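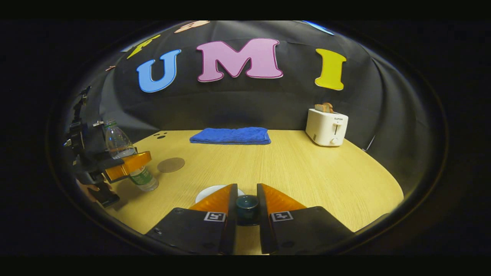
Orange tips either side of the teal cup, towel and toaster behind. Breakfast table, Harnusgate.

Two pairs of hand-held grippers, one table, four people arguing. Liv Grønli wants the soft tips -- kinder on glaze, she says. Teemu Kallio wants stiffer ones and won't let it go. "Soft is fine till you try a saucer."

Cups first, then bottles. 14 tries each, same cup, same spot on the wood. Cremilda Rangel keeps the tally in pencil. No scores yet, she's strict about that.

Cameras next. Wide lens or wider? Marcelino Sales likes wide, hates what it does to the edges. Fair enough. Seperate test, after lunch. More in September.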